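September, second entry, after lunch

Towel bar for the Lurnley job. Chrysanthi Nikolaidis wants it up before the painters come back, which gives me until whenever painters come back.

The colour argument is settled, I think. The client asked for oil-rubbed bronze to match the taps, and the taps are from Andreadis, who have their own ideas about what bronze is. Dallier's version is darker and a good deal shinier. I held the two side by side at the window and then under the shop lights and got a different answer each time. Chrysanthi says nobody hangs a towel beside a tap with a colour chart in hand. Going with Dallier.

Notes on the finish, for whoever does the next one:

The coating is thin on the edges, and the copper shows through at the rings and along the rim of the base plate. I'm told this is deliberate and costs extra. Do not touch it up. I touched one up in 2000, with a marker, and still hear about it.

No steel wool. No vinegar. Soft cloth, and keep the bracket plate off the bench vise unless the jaws are padded.

Tried the bar on the two board samples, the honey one and the darker brown one, to see which the client should have behind it.

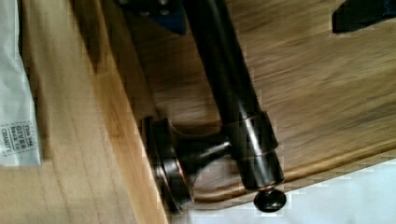
I favour the honey. Chrysanthi favours the brown, on the grounds that fingerprints will have somewhere to hide. She has met the family, so I've written down brown.

Fixing: Guvon sent 8 screws, of which 5 match each other. Rang them at 2:15 and was put on hold for 22 minutes with a pan flute. More are coming in the mail. Meanwhile use the ones in the tobacco tin, second drawer, and put the tin back.

Still to do: find the template for the base plates. Check the end knob is snug, by hand only. Ask whether the bar goes over the tub or beside the door, as the drawing has it in both places and the client likes the drawing.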